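Last updated: October

The Box for Flotlow

Seraina Kälin had promised her aunt a parcel, and a promise made to an aunt is a thing that grows heavier the longer you leave it, like a coat in the rain. She had made this one in the spring, over the telephone, while stirring a pan of soup, and now it was October and the plum tree had dropped nearly everything it owned onto the path.

Aunt Plattner (everyone called her by her surname, even her own brothers) had gone to live in Flotlow, where there was a lake and a bakery and, by her account, not one shop that sold a decent hand cream. She wrote long letters about it. The bread was good, the neighbours were kind, the stairs were steep, and her skin was coming off like old paint. The last letter had ended with her new address underlined 3 times, which Seraina took as a hint.

So she cleared the pink table after breakfast and put the long brown box on it, and went through the house collecting whatever seemed likely to please a woman of 84 with dry hands, a stiff neck and firm opinions. It took her most of the morning, partly because she kept stopping to read the backs of things, and partly because every drawer she opened had some other small matter in it that wanted seeing to — a button, a bill, a photograph of the old house at Skalitz with the shutters painted the wrong green.

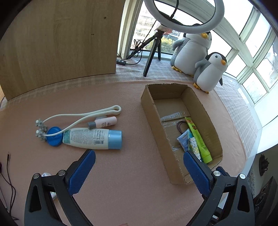
What do you put in first when you pack a parcel like that? The heavy things, pressed well down into the corners, and then the little ones to fill up the gaps.

At least, that was how her mother had always done it, and her mother had once sent a full set of soup bowls over the mountains without so much as a chip. Seraina had watched her from the kitchen stool, handing up the newspaper a sheet at a time. She remembered the sound of it more than anything, all that crumpling, and how her mother would lift the finished parcel and give it a gentle shake beside her ear, listening with her eyes shut.

The massage roller was the thing she dithered over. She had bought it for herself, if she was truthful, after a bad week at her desk, and had grown rather fond of it in the evenings. But Aunt Plattner had written about her neck in four letters running, and you can't read four letters about a neck and keep a roller to yourself.

"Oh, go on, then," she told it, and felt better at once.

She wrote the note last, sitting by the window with her tea. It was meant to be a line or two and it ran over both sides of the paper, what with the plums, and the cat from next door, and the Nullari boys having grown so tall that they had to duck under the washing. She asked about the stairs. She said she would come at Christmas if the trains were running, and then crossed out the part about the trains, as it sounded like an excuse.

By four o'clock she was in the queue at the post office with the parcel held against her front in both arms. When she was nearly at the counter she tipped her head down, quite without meaning to, and gave it a little shake.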